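Packing table

A packing table (or packing bench, as my old boss called it) is any flat surface where goods get wrapped, sorted and boxed before they go out. I've worked at one for years and I'm still fond of them! Most are plain laminate on a light wood grain, and the front edge is always the first bit to chip.

Trays
Shallow cardboard trays with a divider are the usual thing for small items. Low walls mean you can see what's in there, and you can flatten them for recycling later. At Skustness we went through more than 300 a month.

Laptop
Older benches had a clipboard. Now there's nearly always a laptop at one end for the order list, on a slight angle so you can type with one hand (my favourite trick, learnt from Yulan Gu).

See also: Bubble wrap, Parcel tape

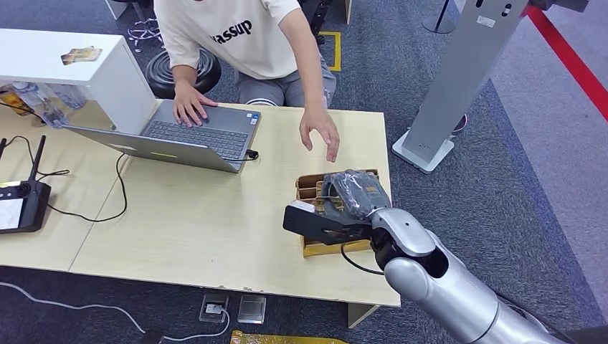 A laptop and a divided cardboard tray on a light-coloured table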